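ORNAMENT AND REPEAT
Week 4 notes: borders, bands and the trouble with corners

These are the notes I talk from, tidied up a bit, so if you were in the lecture you'll recognise most of the tangents. If you missed it, read this before the studio session and bring your grid paper (the 5 mm stuff, please, not the lined pad you pinched from work). There's a bit of colour talk near the end that I rushed through on the day, so I've written it out properly.

Where we got up to

Last week was all-over pattern: wallpaper, dress fabric, anything that heads off in two directions and could keep going forever. This week we're losing a direction. A border only travels one way. You'd think that makes life easier, and in some ways it does, but a border has a job that wallpaper doesn't. It has to sit at the edge of something, and edges have an annoying habit of turning.

I want you to get comfortable with three words. The motif is the smallest bit you actually draw. The unit is the motif plus whatever space it needs before it starts again. The band is what you get when the unit repeats. People mix up motif and unit constantly, and then they wonder why their spacing looks wrong when the drawing itself is lovely. The space belongs to the unit! Measure it, write it down, colour it in if you have to.

Seven ways to run a strip

If you ignore colour and only look at shape, there are exactly seven symmetry types for a strip pattern. That's a proper mathematical result and I find it enormously cheering, partly because potters and weavers were using them for thousands of years before anyone wrote the proof. You don't need the proof. You do need to be able to make all seven, and the easiest way is with a capital letter and a rubber stamp.

Take the letter F, which has no symmetry of its own. Slide it along and you've got the first type. Slide it and flip it like a line of footprints, and that's a glide reflection. Mirror it left to right, and you get pairs facing each other. Mirror it top to bottom, and it looks like a shoreline with its reflection in the lake. Spin it by a half turn and you get something that reads the same with the page upside down. The last two come from combining these: one has half turns and upright mirrors and a glide, and the other has the lot.

Do the F exercise on one long strip of paper. I know it sounds like something for primary school, and I've had people grumble about it every single year, and every single year somebody gets to the sixth one and goes very quiet for ten minutes.

The meander, or Greek key

My favourite border by a country mile. At its simplest it's a line that goes along, turns in on itself in right angles, comes back out and goes along again. The Greeks painted it on pots from very early on, and similar squared spirals turn up in Chinese bronze work and in Mesoamerican stonework, so be careful about claiming that anybody in particular invented it. A right-angled spiral is a fairly natural thing to arrive at if you weave, because the threads are already at right angles and curves are a nuisance.

Name-wise, "meander" comes from a very bendy river in what's now Turkey. "Greek key" is the more common term in shops and catalogues, and you can use either in your written work as long as you pick one and stay with it.

What makes it tick is the relationship between line and gap. In a classic key the line and the background are the same width, so your eye can flip between them. Make the line skinny and it turns wiry and a bit nervous. Make it too fat and the background closes up into little slots. Start with equal widths, then muck about with it once you've got one that works.

Check the symmetry while you're there. A basic running key has half turns but no mirrors, which gives it a direction: it looks like it's travelling. If you want it to settle down and stand still, you need to reverse it at the midpoint, and that means designing a special piece for the join.

Going around in a circle

Now for the fun bit. A straight border has two ends, and you can trim them. A circular border has none, so it has to meet itself. Whatever your unit is, it must fit a whole number of times around the ring. No fudging, no half unit shoved in behind the handle and hoped for the best (I've done it, it shows).

The other thing a circle does is stretch. The outside edge of your band is longer than the inside edge, so a square unit becomes a wedge. On a narrow band at the rim of a big platter you'd hardly notice. On a wide band the difference is obvious, and a key pattern is a real tattletale because we all know what a right angle ought to look like. You've got a few choices: let the uprights fan out like spokes, keep them parallel inside each unit and hide the slack between units, or make the band narrower.

Most people like to put a plain ring on one or both sides of the pattern. It's an old trick and a very good one. The plain ring gives a busy band somewhere to stop, and it also covers the spot where your painting got a little wobbly.
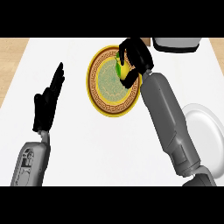
Colour in a band

Go easy. A key pattern in two colours is already doing plenty, and I'd like your first one to be a single line colour on a single ground. Gold on brown is a soft pairing, warm on warm, so the pattern sits back and you notice the whole band before the details. Black on terracotta goes the other way and practically shouts. Neither is wrong, but you ought to know which one you're asking for.

Think about what the middle is doing, too. A geometric border likes a calm or cloudy centre, something mottled or a loose wash, where the eye can have a rest. If you want a picture in the middle, simplify the border. I would sooner see a plain stripe around a good drawing than two good ideas having a scrap.

And squint at it! Half close your eyes from across the room. If the band turns into an even tone, your line and gap are balanced. If it goes blotchy, find the blotch and fix that unit before you touch anything else.

Turning corners

Back to straight edges for a minute. When a band meets a corner you can mitre it, so the pattern folds along a diagonal; you can butt one side up against the other, which is quick and usually looks it; or you can design a corner block, a separate little square that isn't part of the repeat at all. Mosaic floors are full of corner blocks, often a rosette or a knot. If your border has a direction, a mitre will make the two sides either chase each other or collide head on, so sketch both before committing.

Always start from the corners and work toward the middle. Any leftover is much easier to lose halfway along a side, where you can nudge several units by a hair each.

Studio exercise

1. Make the strip of seven using your F stamp. Label each one with the moves you used.

2. Draw a running key on grid paper, line and gap each one square wide. Keep going to the end of the page.

3. Redraw it with the line 2 squares wide and the gap left at one. Pin it beside the first and write a couple of sentences about what changed.

4. Wrap your key around a circle the size of a dinner plate. Work out your units first, in pencil, before you go anywhere near the paint.

5. Design one corner for the straight version. Mitre or block, your choice, but no butt joins.

Bits and bobs

The written piece that goes with this is 3000 words, due in April, on one border of your own choosing. It can be on a building, a rug, a biscuit tin, your nan's good tablecloth, I don't mind at all, as long as you've looked at it in person and drawn it. Drawings don't count toward the words. We're in room 408 for the studio as usual, and the sinks are working again, so you can clean your brushes properly this time.

Next week is knots and interlace. Bring two colours of string.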